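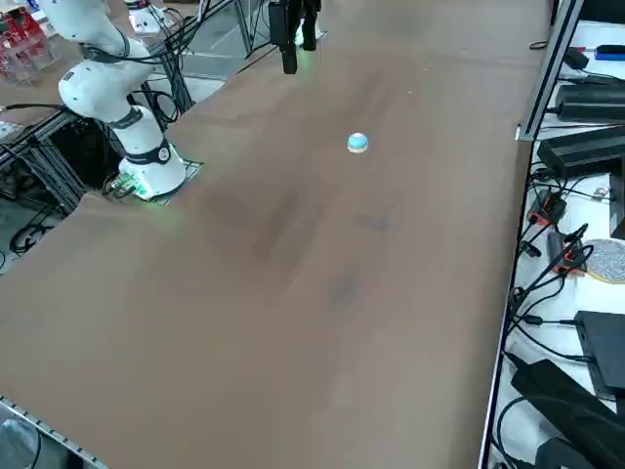 Dark smudges on a big brown table top, how do I get them out?

Posted in Cleaning and Repair
1341 views, 3 answers

We got a large table secondhand from an office clearance in Dosier in November. The top is tan brown with a matte finish, and it had some wear on it when we bought it. What bothers me is the dark patches. There is one bunch of them close together and then fainter ones spread around. They don't feel raised or sticky.

So far I have tried dish soap and warm water, then white vinegar and water, then the Jakab all purpose spray from under the sink. The soap took off some general grime and the other two did nothing I could see. I don't know what the top is made of. The seller didn't know either. The underside is painted, so no help there.

I don't need it perfect, it's going to be a sewing and cutting table. I do want to be sure nothing will come off on light fabric. Is sanding the next step or is there something in between?

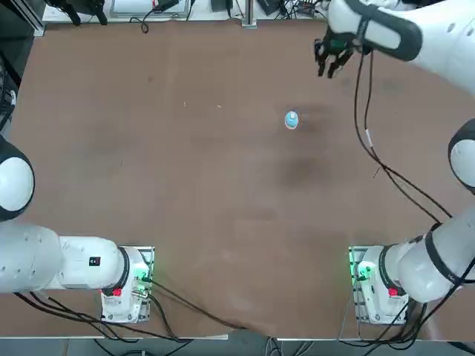
Also, the room gets up to 80 or so in summer if that matters for any product you suggest.

Answer 1 (accepted)

Don't sand yet. If the top is a printed or plastic surface, sanding goes right through the color and you can't put it back.

Find out first if the marks come off on anything. Take a white cotton rag, dampen it with rubbing alcohol, and press it on one of the dark spots for a minute. Do this near a corner first to check that the finish doesn't go soft or cloudy. If the rag comes up gray, the mark is sitting on the surface and you can keep going with alcohol, changing to a clean part of the rag often. If the rag stays white, the mark is in the finish or under it. That kind won't transfer to your fabric in normal use, and for a cutting table I would stop there.

If it's grease or old polish, mineral spirits will work better than alcohol. Open the windows, use gloves, and wash with soap and water afterward. Lay the rags out flat outside to dry, don't ball them up in the trash.

A baking soda paste is sometimes suggested. It is a mild abrasive and can leave a shiny spot on a matte top, so I would skip it. 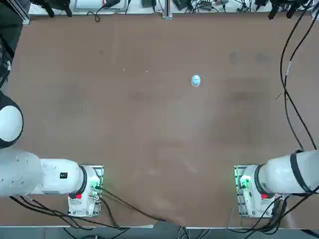
For the fabric question, iron a scrap of white muslin so it's flat, rub it hard over the worst area, and look at it in daylight. Repeat after a week. If it's clean both times you're fine.

Answer 2

I used Cuvis paste wax on mine and it looks a lot better. They have it at Trendlow.

Reply from the asker: Doesn't wax get on the fabric?

Reply: It might, I only use mine for eating.

Answer 3

Wet sand it, 800 then 2000. Worked on my car.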